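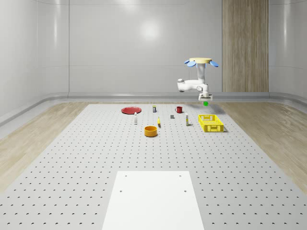
Last changed: December

## 4. Setting up the softener

Section 4 covers the Geron single-tank water softener, in both the Grarkstead and Sedgwick cabinet sizes. The steps are the same for both unless a note says otherwise. Finish Section 3 (plumbing connections) first. The bypass valve should still be in the BYPASS position when you start.

### 4.1 Before you begin

You need:

- the drain hose and two hose clamps from the parts bag
- the overflow elbow
- a flat screwdriver
- a bucket
- a water hardness test strip (one is taped inside the cabinet lid)
- softener salt, pellets or crystals

Do not use rock salt. It leaves grit in the bottom of the tank, and the grit ends up in the valve.

The cabinet must stand on a level floor. Leave 36 inches of clear height above the lid so you can lift in a bag of salt.

**Caution:** A filled softener is too heavy to move safely. If the cabinet has to go somewhere else, move it now.

### 4.2 Connecting the drain hose

1. Push one end of the hose onto the drain fitting at the back of the valve until it stops.
2. Slide a clamp over the joint and tighten it. Snug is enough; the fitting is plastic.
3. Run the other end to a floor drain, laundry sink or standpipe.
4. Fasten the hose so it can't jump out when water comes through under pressure.
5. Leave an air gap of at least two inches between the end of the hose and the drain.

**Note:** The hose may go up and over a doorway, but water pressure at the inlet must be at least 40 psi if it does. With lower pressure, keep the whole run below the top of the cabinet.

The overflow is separate. Press the elbow into the hole in the cabinet wall, attach its own hose, and lead that hose downhill all the way. It has no pressure behind it. Never join the two hoses with a tee.

### 4.3 Filling and flushing

1. Open the cold tap nearest the softener.
2. Turn the bypass valve slowly, about a quarter of the way toward SERVICE. You will hear the tank filling.
3. Wait until the water at the tap runs without spitting, then turn the valve the rest of the way.
4. Let the tap run for three more minutes. Slightly yellow or cloudy water is normal on the first fill.
5. Close the tap and check every joint for drips, including the ones made in Section 3.

If a joint drips, go back to BYPASS, open the tap to let the pressure off, and remake the joint. Don't try to tighten a fitting under pressure.

**Caution:** Opening the bypass valve all at once can push resin up into the valve head and out to your taps. If you see small amber beads in the sink, return to BYPASS and go to Section 9.

### 4.4 Adding water and salt

1. Lift the lid and take off the round cover of the brine well.
2. Pour three gallons of water into the salt compartment. Use the bucket. Later on, the softener adds its own water.
3. Put the brine well cover back. Salt must not get into the well.
4. Add salt until the compartment is half full.

Sedgwick cabinets have a shelf in the bottom and the water may not reach it. Leave it that way.

### 4.5 Programming the control

Plug in the power adapter. Use an outlet that isn't controlled by a wall switch. The display shows the software version for a few seconds, then 12:00 flashing.

1. **Time.** Press the up or down arrow until the time is right. Watch for the PM mark. Press SET.
2. **Hardness.** Enter the number from your test strip in grains per gallon. If the strip reads between two colors, use the higher one. If you have iron in your water, see the table in Section 5. Press SET.
3. **Regeneration time.** The factory setting is 2:00 AM. Change it only if people in the house use water at that hour. Press SET.
4. **Salt level.** Enter the number on the scale inside the compartment that is level with the top of the salt. Press SET.

The control keeps its settings through a power cut, but the clock has to be set again if the power is off for more than a day.

### 4.6 First regeneration

Hold down REGEN for five seconds. The valve motor starts and the display shows the minutes left. Stay nearby for the first ten minutes and check that water is reaching the drain and the hose stays put.

Avoid running hot water until the cycle is over. The water heater is still full of hard water, so it can take several days before the hot taps feel soft.

If the display shows Err 338, the valve did not reach its position. Unplug the adapter, wait a minute and plug it in again. If the code comes back, set the bypass valve to BYPASS and contact Prireo service with the serial number from the label under the lid.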